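[cabinets-and-shelves] Re: gray cabinet on legs, door hangs open, what do I do with the bottom half

Sent: Sunday, late

Sorry for the slow answer, been on the road since the last digest. Replying in pieces under your points, trimmed the rest.

> Picked up a small gray cabinet secondhand, think it's a Grosik but the
> sticker is half gone. Short legs, one door, one shelf inside. Want it for
> the side table where I keep my books and end up eating lunch. Problem 1,
> the door won't stay shut unless I lean something on it.

Check the floor of the thing first. Mine did this and I blamed the hinges for a month. Was the table. Put a level across the top of the cabinet, front to back. If it tips toward you even a hair the door will drift. Fold a bit of card under the two front legs and try again before you touch a screw. Costs nothing.

If it's level and still drifts then yes, hinges. Two on mine, one up near the top and the other about half way down, which I think is a dumb place for it, the bottom corner of the door gets no help at all. Snug up the screws on the cabinet side first, then the door side. Hand screwdriver. I stripped one with the drill and had to pack the hole with toothpicks and glue, works fine but took an evening I didn't have.

A magnet catch also does it. Skeson sells a little stick-on one, 4 to a pack, you need one. Wipe the spot with alcohol, let it dry, press and leave it overnight. I did not leave it overnight. It fell off in my soup. So.

> Problem 2, which way should the door open. Right now it swings to the
> right and hits my lamp.

Depends what's on the right. I keep the books on the left of the cabinet and nothing tall on the right, so right swing is good for me, door goes all the way open and I can get at both levels. If your lamp lives on the right move the lamp. Flipping the door means new holes and I wouldn't, on something that thin. Somebody on here did one last winter and the old holes showed, they ended up painting the whole front.

> Problem 3, the shelf. Top part is useful, bottom part just collects
> junk. Should I take the shelf out?

No!! Leave it in. Take it out and you get one tall hole where everything gets stacked on everything else. I tried it for 2 weeks and put it back.

What I do up top: one box, one only, that fits the space so nothing slides in next to it. Had a stack of little tins before and it was tin tetris every time I wanted a pen. The Quintanilla boxes are a decent size for this but measure, measure, measure, the lip of the cabinet eats more than you'd think. I bought one that fit the inside perfectly and would not go through the opening. Returned it. Bought the next size down. Fine.

Bottom: I keep it nearly bare on purpose. Small stuff still ends up at the front lip, always the front lip, I sweep it out when I notice it. Thinking of a shallow tray down there but then I'd fill the tray. You know how it goes.

> Problem 4 is more of a habit thing, I drink at this table and I'm
> scared of rings on the wood.

Same. Pale wood shows everything. Mine's a light yellow sort of wood and it marks if you look at it wrong. Rules I follow, more or less:

Bottle goes in the front middle, always, well clear of the books and the cabinet. Never on top of the cabinet. I knocked one off there reaching for a book and the water went down behind, had everything out drying on the radiator till dinner.

Coaster if it's cold out of the fridge. Room temp I don't bother and I probably should.

Empties leave the table the same day. This is the one I break. There's usually one with an inch in the bottom that I swear I'm going to finish.

If you already have a ring, don't scrub. Thin wipe of the Vemolum paste, soft cloth, with the grain, leave it an hour, buff. Did mine twice. Better, not gone. Test it someplace you can't see first, under the edge. It darkened a corner of a shelf for me so go easy.

On the books, since you asked in your PS. Standing up, spines out, at the cabinet end of the table so they've got something near them and don't wander. I only keep a handful out, whatever I'm in the middle of. The Chinese ones are for my reading practice, 影响力 has been in the middle spot for ages and I'm still slogging. The rest went to the hall. If you put the whole collection on a side table you don't have a side table anymore, you have a bookcase that's too low.

Also dust. Gray hides it on the front and shows it on the inside of the door, no idea why. Damp cloth, not wet, the panel edges on mine aren't sealed great and one already puffed up a bit at the bottom. Do the inside of the door with it wide open, both hinges get a wipe and while you're down there look under the legs. I got 8 paperclips and a dried up eraser out from under there in July.

Oh and the smell, if yours has one. Mine came with that shut-up smell. Door open all day, few days running, seemed to clear it. Baking soda in a saucer did nothing I could notice but people swear by it.

My setup as it stands, door open, bottle where it lives:

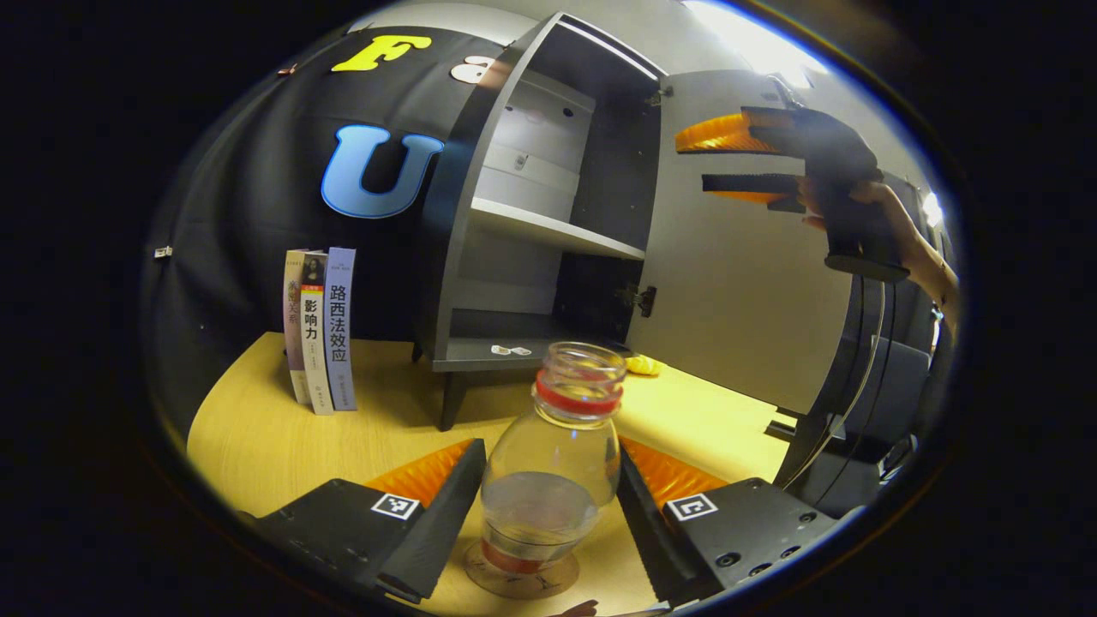 Replying on top, hope that's ok with the list rules. Leave the shelf in, agreed, but I'd put the box on the bottom and keep the top bare. Weight low. I had mine loaded up top with the door wide open and the whole cabinet leaned forward when I bumped the table, short legs or not. And please cap your drinks near books, I lost two good hardcovers to one elbow. Wax ring advice is right, only I'd wait a full day before buffing, an hour was too quick on my table and it smeard.

Hm. Fair on the weight. My box is mostly receipts so it's light, but if the original poster is keeping tools or jars in theirs then yeah, bottom. Will try a day on the wax next time.

To the OP, send the inside measurments when you get a chance, width at the opening and not at the back. I've got a spare box in that smaller size and I'd mail it for postage. Also if the sticker has any number left on it post that, mine said 491 and I never did find out what it meant, might be the color.

Gotta run, dinner's burning

--
To leave this list, send a blank message with the word unsubscribe in the subject line.
Please trim quoted text when replying. Plain text only, attachments under the usual limit.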